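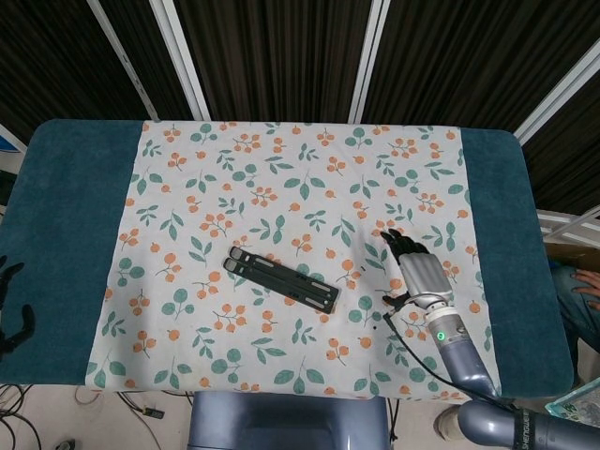 Vasco Bettencourt asks that item 4 be done before the arms are enabled, as a cable that fouls at the wrist will pull at the thumb first and the fault then shows up as a thumb fault.

Two-arm cell, Ferkham workshop: inspection checklist with comments
Inspected 07/08/2022 by E. Acheampong

1. Emergency stop. Pressed and reset from both sides of the cell. OK.

2. Table coverings. Lower towel flat, upper cloth laid over it with towel showing at left and right. Edges of the upper cloth slightly wrinkled. Small dark specks on the surface right of centre — shake out and relay before the next run.

3. Workpiece. Black plastic slotted bracket, laid flat on the cloth at a diagonal. Check slots for burrs by hand. One burr found, removed with a file.

4. Thumb cable, right hand. Runs from near the base of the thumb, over the cloth and back along the forearm. Move the wrist through its full travel with power off and watch for snagging. No snag found. Slack is more than I would like. Add one clip on the forearm.

5. Wrist indicator, right. Green. OK.

6. Fingers, both hands. Joints move freely, no play. Left index stiffer than in May, still within limits. Recheck at 200 hours.

7. Floor cables, left of table. Black cables lying in a tangle, small connector among the loops. FAIL. Coil, tie and lift clear of the floor. Job 465 raised.

8. Frame rails. Fixings tight. Mark each with paint pen after tightening.

9. Persons near the cell. Seats and feet to be kept outside the reach of the arms whenever the drives are live. Reminder given.

10. Controller log. Read back to entry 2047. Two warnings for arm temperature, both cleared. Copy sent to Rotatcombe.

Result: may be run at reduced speed. Full speed once item 7 is closed and the clip in item 4 is fitted.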